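Equipment planning at Cesdale covers the purchase and upkeep of robot arms for tabletop handling work. Under the plan adopted 8/19/22, arms, grippers and spare cables are budgeted as separate lines, with 527 dollars per station set aside for replacement fingers.

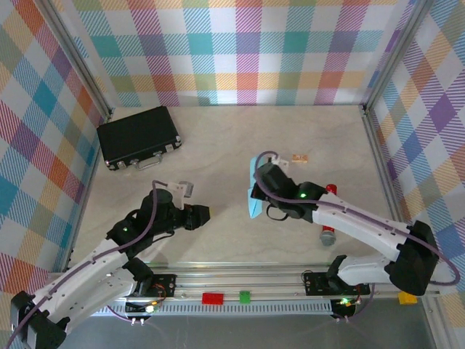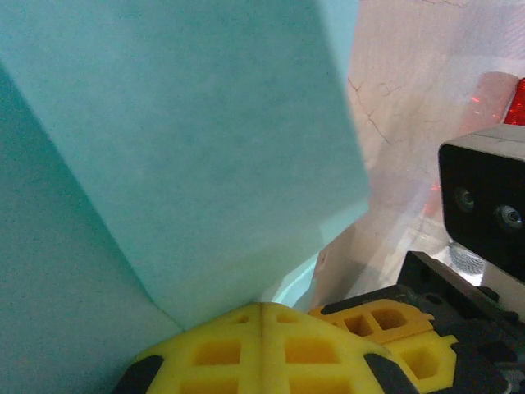 Ho-yin Yau objected that the finger allowance was too low and asked for over 200 dollars more per station before April.

Contact Cesdale | Back to top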